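Cele pattern archive

README, last touched March. Written fast, fix what you find.

What this is

Scanned and traced sewing patterns, mostly home-drafted, plus the notes that came with them. Aprons, work shirts, school tunics, two coats, a lot of children's trousers. Started as Petronella Shezi's box of brown paper pieces and grew when Elmarie Adams brought hers. 200 patterns so far. Not all complete. See Gaps.

Not a shop. Not graded to any commercial size chart. If you want a size 12 that matches the size 12 on your shelf, wrong place.

What's in the folders

patterns/ - one folder per pattern, named by garment and a short word, eg apron-crossback, shirt-twopocket
notes/ - typed up from the backs of envelopes, margins, one calendar
table.csv - the index, one row per pattern
fabric/ - short text files on what people made the thing in, when we know
old/ - do not use, kept so links don't break

Inside each pattern folder: full.pdf (one big sheet), tiled.pdf (letter pages, tape together), pieces.svg, and usually a readme of its own. Read that one first, it wins over this one if they disagree.

Columns in table.csv

id - never reused, even when a pattern is pulled
garment - plain word, lower case
drafter - initials or "unknown"
bust, waist, hip - body measurement in inches, blank if not written down. We do not guess.
seam - seam allowance in inches. 0 means none included. Blank means we couldn't tell, which is different from 0!! People keep mixing these up.
grain - yes/no, is the grainline marked on the original
sewn - yes if one of us has made it up in cloth since scanning
status - ok, partial, pulled

Commas inside notes are quoted. Opens fine in most spreadsheet programs but watch the fractions, 5/8 likes to turn into May 8. Import that column as text.

How it was made

Paper pieces pressed with a cool dry iron, no steam. Weighted flat, scanned in overlapping strips, strips joined by hand. Then Vusumuzi Mtshali traces in Skustby and exports. A 4 inch test square goes on every sheet.

Tracing follows the pencil line, middle of it. Where there's a pencil line and a cut edge and they disagree we follow the pencil and put the cut edge on its own layer, gray. Drafter's corrections on a separate layer too. Nothing smoothed. Wobbly armhole stays wobbly, you can true it yourself.

Tape and patches are not traced. If a patch changed the shape, thats in the pattern's readme.

Printing

Scale 100%, never "fit to page". Measure the test square before you cut anything. Off by more than a hair, stop and fix the printer settings.

Tiled version: trim the right and bottom margins only, match the corner marks, tape on the back. Row by row is easiest, then join the rows. The coat is 50 pages, clear the floor.

Full sheet at a copy shop: ask for plain bond, black only. Cheapest by far.

Known problems

tunic-school: front and back side seams don't match, back is longer. Might be meant to ease in. Petronella thinks it's a mistake in the original. Sewn one, eased it, came out okay.

shirt-twopocket: collar stand missing. The collar on its own is there. Borrow a stand from shirt-plain, close enough after a small trim at center back.

trousers-boy-elastic: the waist casing fold line is in the wrong layer. On the list.

apron-crossback: strap length is very long on everybody. Pin before you sew it down.

coat-long: sleeve is one-piece in the pdf and two-piece in the notes. Both may be right, there may have been two coats.

Gaps

Nothing for babies. Hardly any knits. Hats, three people have promised hats. Sizes bunch up in the middle becuase that's who drafted them. If you have larger patterns at home we want those most.

Use and credit

Sew what you like, sell what you sew. Don't sell the files. Credit "Cele pattern archive" plus the drafter's initials if there are any. A few drafters asked for no credit, those say "unknown" on purpose, please don't go digging.

Cloth and cutting notes

Moved here from the wiki, needs a tidy. Dineo Tshabalala wrote most of it.

Wash and dry the cloth before cutting. Cotton drill especially.

Paper scissors for paper, fabric scissors for fabric. Mark the handles with a ribbon if you share a house.

Cover the table before laying out, squares on the cover help keep the grainline straight. Lay big pieces first, pockets and facings in what's left. Long cuts with the full blade, tips only for notches.

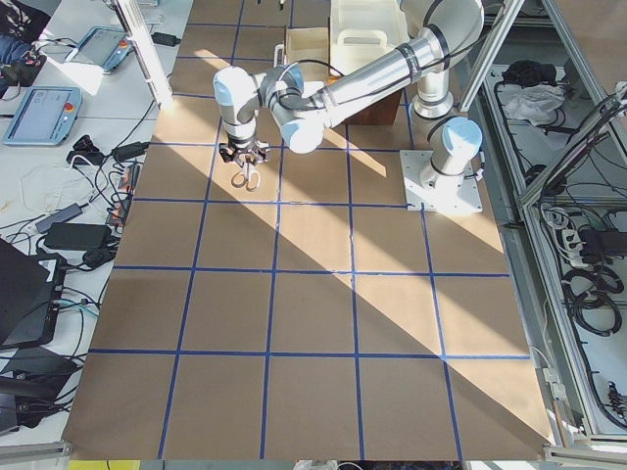
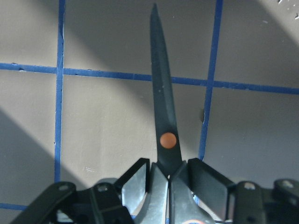
Adding a pattern

1. Ask first, open an issue with garment and rough condition.
2. Scan or post the paper to Genivaldo Amaral, he has the flat scanner. He pays return postage.
3. Include every note, even the shopping lists. Some had fabric amounts on the back.
4. Say how you want to be credited.
5. Wait. Tracing is slow.

Changes

March: added the school tunics, fixed the test square on the apron sheets, seam column split out from notes.
Before that: see old/changes.txt

To do

- casing fold line, see above
- decide on inches vs cm for good
- retype Elmarie's calendar notes, half are unreadable in the scan
- hats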